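Print this page | E-mail this page

Levano loop in three days, is that too much for a first hut trip?

mapledrizzle

Hi all! My sister and I want to walk the Levano loop in July, starting from Yeo and coming back down to the same village. The whole thing is 38 miles and we only have three days off work. We're both in okay shape (I do a lot of hills at home, she runs) but neither of us has done more than one night out in a row. I keep reading that the middle day is a monster. Is it doable, or should we just go up to the Prerkix hut and back and enjoy ourselves? 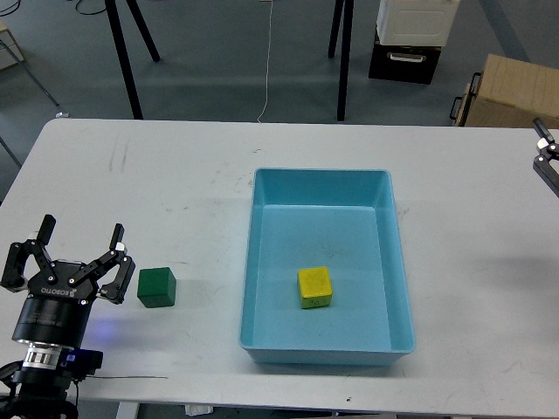

The other thing I can't figure out is the bus. Two sites say the 178 goes all the way to the trailhead and one says it stops in Yeo by the church and you walk the rest on the road. And do we have to book the huts, or can you still turn up and hope? We'd be carrying sleeping bags but no tent, so I'd really like a bed each night. Thanks so much for any help!!

slowgaiters

Yes you can do it. I did it last summer with bad knees and a cold, and I'm not fast. Go counterclockwise, though. Everyone goes clockwise because the signs start that way, and then they hit the long climb to the pass on the second afternoon with the sun right on their backs. Going the other way you get that side as a descent, and the climb you're left with is mostly in trees with a stream next to it for a good part of the way.
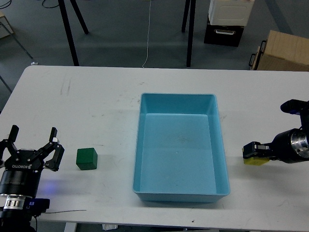 My days went Yeo to the Brimix hut, then Brimix to Prerkix (that's the monster, I left at dawn and got in just before dinner), then an easy roll down to the village with time for a very large sandwich. If the weather looks bad on the second morning, there's a forest road from Brimix that drops you back to the valley. I wouldn't be shy about using it. The pass is no fun in cloud and the paint marks are old.

Book the huts. I paid $82 for two nights with dinner, bring cash because the card reader at Prerkix was down when I was there.

tworoadsout

bus stops at the church. its a flat walk after that, not a big deal

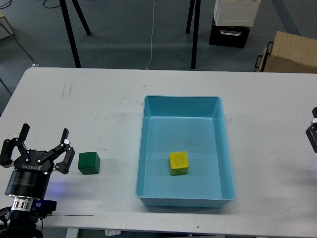 also skip the shop in Yeo for snacks, it closes at lunch and the bakery is better

fernandfog

I'd say go for it too, but pack lighter than you think! I took way too much the first time and ended up mailing a box home from the valley. For huts you need your sleeping bag, one dry set of clothes, a rain jacket, a headlamp, ear plugs (please, ear plugs) and something warm for the evenings. The huts give you blankets as well, so a thin bag is plenty in July.

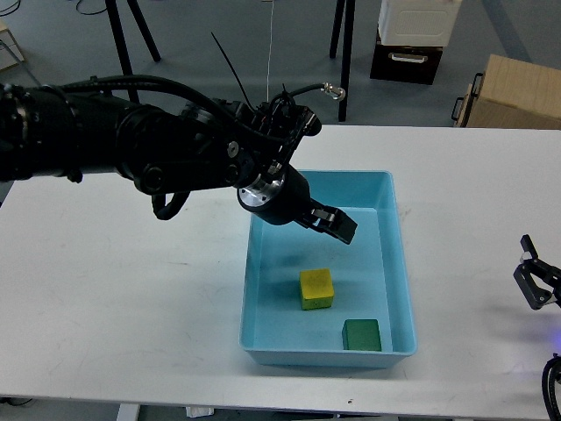
Water is the part I'd plan for if you take the counterclockwise route. After the stream leaves the trail you won't see a drop until Prerkix, and I ran out with an hour to go, so fill everything you own at the last footbridge. I carry a spare bottle on the outside of my pack, and what holds it is a small silver metal carabiner, pretty much like the one clipped to the black cable in the photo. Just don't climb on it, the little ones are for hanging stuff and nothing else. Mine also does duty as a sock dryer on the hut balcony.

Oh, and the Brimix hut makes a plum cake that sells out early. Order a slice when you check in, before you even take your boots off.

Last reply: May 2, 2019

Related topics
Trail shoes or boots for the Levano loop?
Leaving a car overnight in Yeo
Are dogs allowed at the Prerkix hut?
Snow on the pass in early summer
Vegetarian dinners at Brimix

Contact us | Copyright and terms | Back to top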